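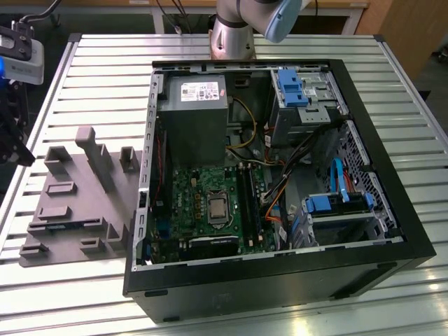
Skuvness, March

Registration for the Wiviva Ten is now open, and several readers have written to ask whether I will be running it again. I will. This will be my fifth appearance at the start line on Harbor Street, and I have set out below what I consider useful to anyone who is weighing an entry, particularly those coming from out of town.

The Wiviva Ten is a ten-mile road race from the harbor at Skuvness to the old mill at Druser and back again. The field last year was 1,058 runners, the largest I have seen. The entry process is handled online and takes a few minutes. Runners are asked for an expected finishing time, and I would encourage everyone to answer this truthfully, as the start groups are assigned from it. In my second year I entered a time that belonged to a younger man and spent the first mile being passed on both sides.

The course is flat for the opening two miles. It follows the sea wall, passes the boatyard and crosses the footbridge, where the road narrows and overtaking is difficult. After the bridge the route turns inland, and the climb known locally as the Sqalli begins. The Sqalli is a long hill with a false top. Runners who do not know it tend to push hard for the white house, believing the work to be finished there. The road bends left at the white house and continues upward. My own practice is to hold back until the bend, take short steps through the steeper section and leave any racing for the descent into Druser.

The turnaround at the mill is tight. Runners should keep to the outside if they are moving well and to the inside if they intend to stop for water, which is served immediately after the turn. The return climb is gentler than the outward one, although the wind usually comes off the sea at this point and has spoiled a good many fast times, including mine.

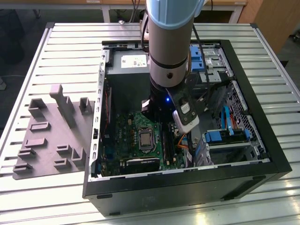 An open tower case with the motherboard and graphics card in place.

With regard to training, I follow the same plan each spring. There are four runs a week, one of them long and one of them on hills. The long run begins at six miles and is extended gradually until it reaches twelve. I am fortunate to share the hill sessions with Reda Nasr, whose best time for the Ten is well ahead of my own and who is patient about waiting at the top. We use the back road behind the quarry – the surface is poor, but the gradient is close to that of the Sqalli and there is very little traffic before 7 a.m.

I am often asked about shoes. I have no commercial arrangement with any maker and do not intend to recommend a particular model. The course is paved throughout, with the exception of a short stretch of packed gravel near the mill, and an ordinary road shoe is sufficient. A new pair should be worn for several weeks before the race.

Parking in Skuvness is limited on race morning. Harbor Street closes at 7:30 a.m. and does not reopen until the last runner has come in. The field beside the school is the better choice, and the walk to the start is short and level. Bag drop is in the fish market hall, and bibs may be collected at the same place the evening before. I was number 61 last year and have requested nothing different, although Rachid Soliman, who has run every edition to date, insists that a low number brings a headwind.

The minimum age for entry is 16. There is a shorter course of two miles for children, which stays on the sea wall and starts after the main field has cleared the bridge. Prizes are given in the usual age groups, and last year 43 runners from the Druser club crossed the line in matching yellow shirts, taking the team cup by a comfortable margin.

My target for this year is to finish under 80 minutes. I missed it by a small amount last time, most of which I lost on the return climb. A report will be posted on this page after the race, with my mile splits. Readers who would like company on the quarry road are welcome to leave a comment – we meet at the gate at 6:15 a.m., and the pace is moderate.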